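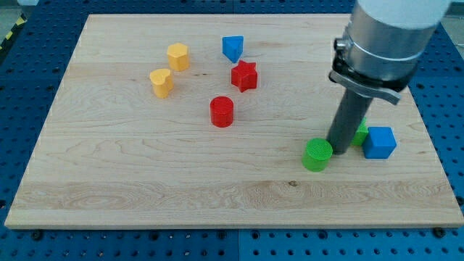 How long does it take to learn to sleep in a new apartment? Longer than the lease people let on, in my case going on four months.

Monday, March 29, 2021

Awake at ten to four again. The refrigerator in the apartment upstairs has a motor that shudders when it shuts off, like a horse deciding against something, and I have reached the stage where I lie there waiting for it. When it comes I'm annoyed, and when it's late I'm worried. I would like this written down so that when I tell people the move went smoothly there is a record to the contrary.

I got up and made toast. I ate it at the window and looked at the street, which at that hour consists of the bakery van and a cat with a very full schedule. The van is from Grgić, the bakery on the corner, and it sits with its back doors open for a good half hour while the smell of rolls comes straight up the front of the building. In December, when I signed for this place, the agent mentioned the bakery as a feature. She did not mention that it begins at three. I suppose bread has to.

The mattress is a separate grievance. It's a Pirkico, medium firm, bought online at one in the morning, which I now see is the worst time to judge what medium means. There is a 100-night trial. I have been keeping an eye on the calendar the way other people watch a pot, and I notice that the trial ended two weeks ago while I was busy being too tired to return it. The box it came in was the size of a golf bag. The instructions for sending it back said to "place it in suitable packaging." I would like to meet the packaging.

So I've been reading about sleep, which is a poor way to get any. The library had the Istora guide, the one with the moon on the cover, and I've gone through most of it in the bath. Its advice is as follows: go to bed at the same time every night, keep the room cool, no screens, no coffee after lunch, and if you can't sleep, get up and do something dull. I have been doing the dull thing for weeks and I'm getting good at it. My spice shelf is in alphabetical order. I moved the allspice twice because I couldn't settle whether it belonged before or after the almond extract, and at four in the morning that was a real question.

The book also wants me to keep a log. You write down when you went to bed, when you think you fell asleep, and how you felt on waking, from a list of words. The list has "refreshed" on it and "somewhat refreshed" and then drops right off to "unrefreshed," with nothing for "suspicious." I filled it in for nine days. It made me so interested in the exact minute I was falling asleep that I stopped falling asleep. I've gone back to this notebook, where I can complain in whole sentences.

Work was work. I had the budget call at ten and said "that makes sense" four times, and on one of those occasions I'd been asked a question. After lunch I closed my eyes at the desk for what I'd have sworn was a minute and came back to find the cursor had typed the letter j down most of a page. I left it there for a bit. It was the most regular thing I'd produced all day.

Walked home the long way by the canal, because the book is very keen on daylight. It was almost warm. People were sitting on the steps with their coats open, looking pleased with themselves, as if they had arranged it. I picked up 2 lemons, a bag of rice and the chamomile tea from Grullmont, which costs more than the other chamomile tea and tastes of the same hay. I do know tea isn't going to do it. But there's something to be said for standing in a kitchen holding a warm cup, and I've started to look forward to it, even if the main effect is that I get up again at one to use the bathroom.

Tried to remember how long it took in the last place. I have an idea that I slept like a stone there from the first night, but then I found the old notebook in the box marked DESK MISC and there I was, years ago, same handwriting, going on about the radiator. Three pages on the radiator! I had forgotten it completely. It clanked at five every morning all winter, apparently, and I wrote a letter to the management company about it and then didn't send it, and by spring there's no mention of it at all, just a lot about a bicycle. I read on for a while to see whether I'd say when it stopped bothering me. I never did. The bicycle got stolen in June and that took up the summer.

Curtains still not up. The ones from the old place are too short by the width of a hand, so the streetlight comes in underneath and lies across the floor right up to the bed. I've pinned a beach towel along the bottom. It has a pelican on it. Measured the window properly tonight, then wrote the numbers on an envelope, then put the envelope in the recycling, so I'll be measuring again tomorrow.

Other business. The dentist has moved me to the fourteenth. The plant on the landing is either mine or it isn't, but I've been watering it and now I feel responsible. Need bulbs for the hall, the small screw kind, and stamps. Must call about the water heater, which has begun to tick.

Twenty to eleven. Window open a crack, towel pinned, tea drunk, phone in the kitchen under a dishcloth. The refrigerator upstairs has just done its horse. I turned the pillow over and told myself that was the last one I'd listen for, and I'm going to put the pen down before the next.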